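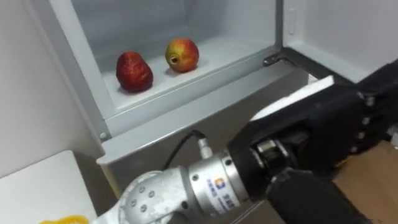 *Figure 1. Right-pointing reach at the open refrigerator compartment, fruit retrieval task.*

**Clelier Household Assistance Project**
**Progress report to Jedico, reporting period 2**
Submitted Monday, July 5, 2021
Prepared by Rory Semple, Cheung Centre, Nadville

## 1. Status

The retrieval task remains in progress. Work in this period was interrupted by a fault in the door-closing step, reported to Jedico by telephone on the day it occurred and set out in section 3. There were no injuries. The refrigerator was marked but remains in service. Unattended running is suspended and will not resume until the conditions in section 5 have been met.

## 2. Work completed

The robot is required to open the refrigerator, transfer fruit to a basket on the adjacent desk and close the door. The team completed 558 attempts at the full sequence before the fault. Grasping of the apple has improved since April, when the fingers often closed too early and pushed it toward the back of the compartment. The red fruit with the uneven surface is still the harder of the two to hold. 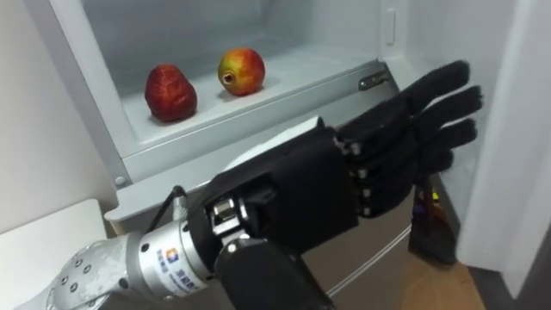
*Figure 2. Hand with fingers extended, fruit on the compartment shelf.*

Entry to the compartment was slowed during this period after the hand brushed the raised front lip on several attempts. The change adds time to each attempt, but contact with the lip is now rare. The approach path was also moved away from the hinge side.

## 3. Description of the fault

During a door-closing step, the robot continued to push after the upper door had shut. The controller should have stopped the arm when the measured force reached the set limit. It did not, and the arm kept pushing for almost 4 seconds, until the operator used the emergency stop. The refrigerator shifted toward the wall and the robot's weight moved back onto its heels. It did not fall.

The log shows that the force reading from the left wrist had stopped changing before the hand reached the door. The controller treated the last value received as current. As that value was below the limit, no stop was triggered.
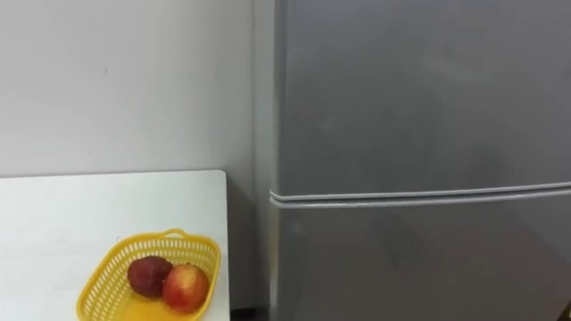
The basket transfer step uses the same reading to decide when to release the fruit, and it was therefore included in the review. Two earlier attempts were found in which the reading had also stopped changing, for a shorter time. Neither had been noticed, as the attempts finished normally. The team accepts that the daily log check should have picked these up.

## 4. Cause and corrective action

The immediate cause was a worn connector on the sensor line. It has been replaced. The more serious weakness was in the software, which had no check on the age of a reading. The following steps have been taken:

- The arm now stops if a wrist reading is out of date.
- The door-closing step has a time limit, separate from the force limit.
- Connectors on both arms are inspected before each session, and the inspection is signed.
- The daily log check now includes a search for readings that do not change.

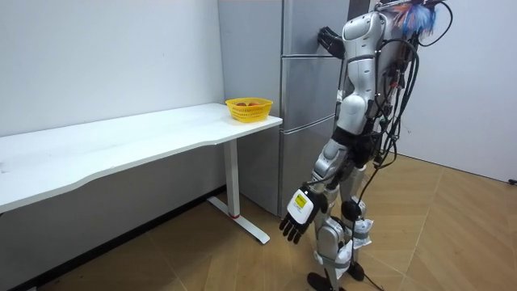

Door closing has been repeated at reduced speed with an operator holding the emergency stop throughout. The stop has been tested by unplugging the sensor line on purpose, with the arm clear of the door and then with the hand against it. The arm stopped as intended each time. Testing at normal speed has not begun.

## 5. Conditions for resuming and effect on schedule

Unattended running will resume only after 5 consecutive days of attended work without a stale reading, and after the Nadville site safety officer has reviewed the records. The team expects the second milestone to be late as a result. No additional funds are requested - the replacement parts were met from the existing maintenance line.

Jedico is asked to confirm whether it wishes to receive the full fault log with this report or at the next review meeting.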